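Home | Residents | Services | Payments | Contact

Drirside Household Metal and Small Appliance Drop-Off: Frequently Asked Questions

Wednesday, December 28, 2022
14 shares | 3 comments

Who may use the drop-off site?

The site on Flergate Road is open to all residents of Drirside and Binel. Proof of address is required at the gate. A utility bill, lease or driver's license will be accepted. Contractors and landlords clearing rental units must apply for a commercial permit before their first visit.

Is there a charge?

Household loads of up to 300 pounds are accepted free of charge. Heavier loads are weighed and billed by the office. Payment may be made by card or check – the gate does not take cash.

What items are accepted?

Residents may bring pots and pans, metal shelving, bicycle frames, toasters, fans, lamps and garden tools. Washing machines and dryers are accepted by appointment. Refrigerators, freezers and air conditioners must go to the Grewal transfer station, where refrigerant is removed under license.

May I bring paint cans?

Empty, fully dry cans are accepted with the lids off. Cans holding liquid paint are household hazardous waste and are taken only at the October collection day.
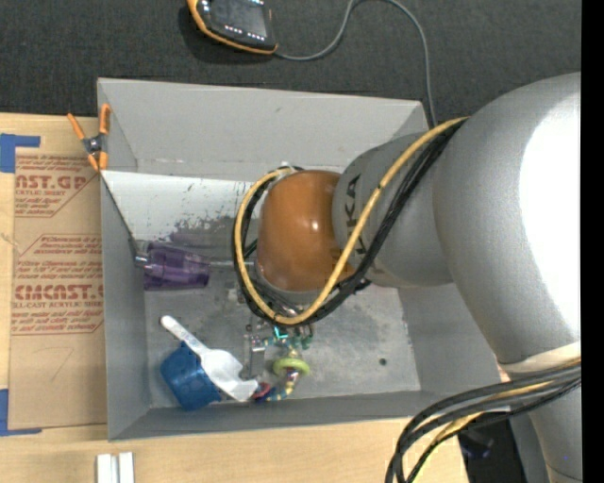 How should items be prepared?

Cords should be wrapped and taped to the appliance, and all batteries must be taken out before arrival. Loose screws, nails and washers should be brought in a closed coffee can or jar. Residents who store scrap at home in an open metal bin should check the bottom before loading it into a vehicle. Even a small round hole in the floor of a bin will let screws through, and sloping walls do nothing to keep them in place on the road. Glass shelves and light bulbs must be removed and packed separately.

Can I take something back after I have left it?

No. Items become the property of the district once they have been handed over. Residents are asked to look through drawers, boxes and toolbags carefully before they come.

How much material does the site receive?

During the last program year the site recorded 2,388 household visits. An annual summary is available at the front desk of the district office.

Does the district offer home pickup?

Pickup is available to residents who are over 65 or who have a disability. Requests are limited to 200 pounds per household and 3 pickups per year. Please allow two weeks for scheduling.

Whom should I contact with other questions?

Written questions may be addressed to Cecilia Kwofie, Program Coordinator, at the Drirside district office. Questions on commercial permits are handled by the permit desk.

Related items
Binel Curbside Recycling Calendar
Grewal Transfer Station: Hours and Fees
How to Request a Replacement Cart
Leaf and Brush Collection Rules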